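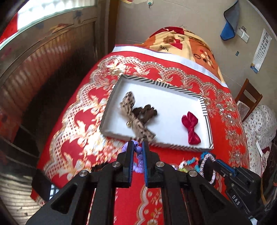
## 5. Adding rooms, boxes and items

Once your account is open and the app has found your label printer (Section 4), you get to the fun part! Tillora keeps everything in a simple order: rooms hold boxes, boxes hold items. An item can also sit straight in a room with no box at all, so feel free to skip the middle step for big things like lamps and bedding.

Start with one small room. A closet or a guest bedroom is perfect, and most people are surprised how quickly it goes once the first shelf is done.

### 5.1 Make your first room

1. Tap **Home**, then the plus sign in the top corner.
2. Choose **Room** and type a name. Room names can be up to 61 characters long, spaces included.
3. Pick a color. It shows up as a stripe on every label you print for the room, which is wonderful when you're standing in front of a full garage shelf.
4. Tap **Save**.

**Note:** Two rooms can have the same name, but search results are much easier to read if they don't. "Bedroom, back" and "Bedroom, street side" work well.

### 5.2 Make a box

"Box" means anything that holds other things: a drawer, a tin, a suitcase, a zip bag. Boxes can go inside other boxes, up to five deep.

1. Open the room.
2. Tap the plus sign and choose **Box**.
3. Give it a name you'd say out loud. "Hair things" beats "Accessories container 1" every time you search for it later.
4. Take a photo with the lid open, or tap **Skip photo**.
5. Tap **Print label** if the printer is on. If it isn't, the label waits in the print list until you turn it on.

Stick the label on the short side of the box if the box will live on a shelf. For fabric bags, use the tie-on tags that came in the printer carton; the sticky ones peel off cloth.

**Caution:** Don't put labels on polished wood, leather or anything painted in the last few weeks. The glue is strong and can lift the finish.
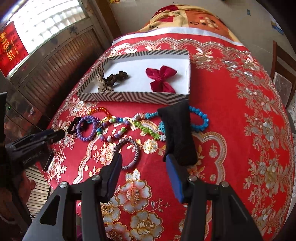

**Can I move a box to another room without entering everything in it again?**

Open the box, tap **Move**, and choose the new room. Everything inside goes along with it, and the printed label still scans. Only the color stripe will be out of date, so print a fresh one if you like your colors to match.

### 5.3 Add items

Small items go fastest in a batch. Batch mode keeps the camera open between photos and saves the names for later, and it's my favorite thing in the whole app.

1. Open the box and tap **Batch**.
2. Lay the items out with a bit of space between them.
3. Tap once for each item. You can add up to 200 in a single batch.
4. Tap **Done**. The app shows your photos one at a time with a blank line for the name.
5. Type a name, or say it with the microphone button, and swipe to the next.

Sets can be saved as one item. Tap **Count** and enter how many pieces belong together. Earrings should be entered as a set with a count of 2, so that a missing one is easy to mark.

**Note:** Batch mode doesn't read prices or receipts. To add a receipt, open the item afterward and tap **Papers**.

### 5.4 Bedding and other large fabrics

Blankets love to wander from room to room, so give them a home room and use the **Now in** line for wherever they are this week. Spread each one out far enough to show its pattern. A folded stack looks like any other folded stack in a search, and prints are the quickest thing to recognize on a small screen!

1. Open the room and choose **Item**, then **Fabric**.
2. Photograph the pattern first.
3. Photograph the care tag as a second picture.
4. Fill in **Size** and **Wash**. Both can be left blank.
5. Under **Season**, choose when you'd like a reminder to air it out. May is already filled in, and you can change it. 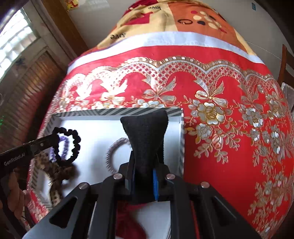
*Fig. 3. Patterned bedding: red floral blanket, with an orange and beige blanket at the far end.*

### 5.5 Check your work

Tap **Search** and type a word from any item you've added. The result should show the item, its box and its room on one line. If the room is missing, the item is still in **Unsorted**; hold your finger on it and drag it to the right place.

Backups run at night when the phone is charging. To run one now, go to **Settings**, then **Backup**, and keep the app open until the bar fills.

Section revised 8/22/18 by Kagiso Shezi. Sharing your rooms with family is covered in Section 6.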